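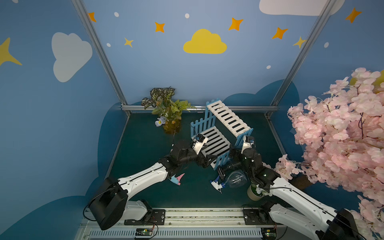
The main point for the Levomham group was that more demonstrations do not always make a better policy, and that they had needed a whole winter to accept it. Their new report compares two ways of teaching a pair of arms to tidy a miniature garden, and the result has surprised several people in the field.

37 shares · 4 comments

I spoke with one of the authors by telephone. The group prefers to be quoted as a group, so I write "the researcher" in this text.

The method is simple to explain. A person guides the two arms by hand controls, and the cameras record each attempt. A network then learns to copy the movements. Usually a laboratory collects as many attempts as it can pay for. In Levomham they collected 3000, and after this they began to take some away.

"We removed the attempts where the operator hesitated," the researcher says. "We thought the result would become a little worse, and we wanted to know how much worse. It became better. So we did the training again, with another starting point, and it was better again."

The final set has 2000 attempts. The policy trained on it finished the garden task more often than the policy trained on everything, and it also dropped fewer objects.

Why a garden? The researcher laughs at this question. "Many test tables have only blocks. A block is the same from each side. When you have a spray bottle, or a plant in a pot, the gripper must come from a good direction. And the bench is difficult for us, because the slats are thin and there are gaps. The depth estimate makes mistakes there."

The wrist cameras were also a part of the study. With the overhead view alone, the shorter set gave almost no advantage. "The hesitation is mostly visible from the wrist," the researcher explains. "The hand goes near, it goes back, it goes near again. The network learns this dance very well – and we do not want it."

Choosing which attempts to remove was slow work. Two people watched the recordings separately, and where they disagreed, the attempt stayed in. In March the group will publish a small program, called Firnley, that makes the first selection automatically. It was tested on 200 recordings from a partner laboratory in Pudville, where the operators had much less training.

Not everybody is convinced. A reviewer asked if the operators had simply improved with time, so that the removed attempts were mostly the early ones. "This was a fair question," the researcher says. "We checked it. The early weeks lost more attempts, yes, but the effect remains when we take the same share from each week."

The next experiment is planned with Kincaid, the company which lends them the second pair of arms. There the objects will be changed during the task, and the operators will be asked to hesitate on purpose.

4 comments · Share this article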